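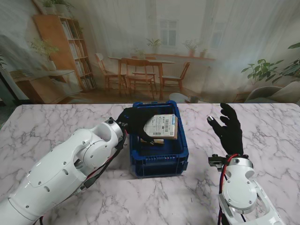
Workroom > Storage > Small Stuff

Search the how-tos Go

How to Sort a Pile of Little Boxes into Crates (and Find Them Again)

9 Mar 2019
by Ningsih Mangundap

I sell sewing machine parts out of the back of my house, and sewing machine parts come in very small boxes. Bobbin cases, needle plates, presser feet, belts, all of it in cardboard about the size of a deck of cards, and all of it looking exactly alike from three feet away. For years I kept them on a shelf in leaning stacks. Then last August I had to find one tension spring for a customer who was standing on my porch, and I took down the whole shelf while he waited. He was very nice about it. I switched to plastic crates that same week and I'm never going back!

So this is my method. It takes an afternoon for one shelf's worth, or a weekend if you have let things go as long as I had.

What you need

- Plastic crates with vented sides and cutout handles. I like the slots because you can tell if a crate is full without pulling it down.
- A big clear table. Bigger than you think.
- Plain white labels and a black marker with a fine point.
- A roll of colored tape, one color per kind of part.
- A notebook, or a spreadsheet if you're that way inclined.
- Scrap cardboard for dividers.

Step 1: Get everything onto the table

Take the whole shelf down. I know you want to do it one stack at a time, and I tried that, and I ended up with needle plates in two different crates. Spread the boxes out label side up so you can read them. If a box has a printed label on one side only, turn that side to face you now and save yourself the trouble later.

Step 2: Open anything you don't trust

Factory-sealed boxes can stay shut. Anything with the flap open, or with tape that isn't the original tape, gets looked into. I found a Sader presser foot living in a Godano box (my own doing, I'm sure, probably at eleven at night) and one box with nothing in it but a folded receipt for cat food.

Step 3: Sort by what it is, then by who made it

This is where I disagree with my friend Hanne Jääskeläinen, who runs a repair counter with her brother Kauko and sorts everything by brand. It works for them. They get machines on the bench and know right away it's a Mustonen, so they go to the Mustonen crate. My customers write to me and say "I need a bobbin case," and half the time they have to go look at the machine before they can tell me the brand. So my crates go by part first. Think about the question you get asked most and sort to match it.

Within a crate I put the brands in alphabetical order, with a strip of scrap cardboard standing up between them.

Step 4: Heavy and flat on the bottom

Needle plates and motor parts go flat on the crate floor. Belts and feet go on top. If your crate is deep enough for two layers, cut a piece of cardboard to lay between them and write on it what's underneath. Please do write on it. I skipped that part the first time and forgot I owned any 2,502 belts (that's the short one for the older Clesbridge machines), so naturally I ordered more.

Step 5: Stand the boxes up in the top layer

Boxes lying flat hide each other. Boxes on end, like books, can be flipped through with one finger. The printed end goes up. If the print is only on the big face, copy the part number onto the short end with your marker. Make it large — you will be reading it in bad light.

When you set a box in, lower it all the way down and let go of it at the bottom. I used to drop them the last few inches, and the corners got mashed, and a box with a mashed corner won't stand up straight next to its neighbors. It also looks terrible when it shows up in somebody's mail.

Leave a gap as wide as your hand at one end of the row. A crate packed tight is a crate you can't get anything out of, and you need somewhere for your fingers to go.

Step 6: Keep the barcodes clear

If you scan your stock, don't put your own label or tape over the barcode. If you don't scan, leave it uncovered anyway, because you might start. Normand MacLeod taped straight across 29 of his and had to peel every one of them with a hair dryer.

Step 7: Label the crate on two sides

One short end and one long side, so it doesn't matter which way it goes back on the shelf. I write the part type big and the brands small underneath. The tape color goes along the rim. Mine are yellow for feet, green for belts, red for anything electrical.

Step 8: Write it down

Every crate gets a number, and every number gets a page in the notebook. I list the part, the maker and how many. When I sell one I cross it off right then, standing up, before I wrap it.

A few questions I've gotten

Sebastião Sampaio wrote to ask about cardboard cartons in place of plastic. They're fine if your room is dry. Mine is over a crawl space, and I lost a carton of manuals to damp, so it's plastic for me.

Can you stack them? Sure, as long as the boxes inside stay below the rim. I stop at three high. After that I can't lift the top one down without a stool.

How often do I redo it? I go through one crate whenever I'm on hold with the shipping company. Last month I got through all the presser feet and most of the bobbin cases in one call.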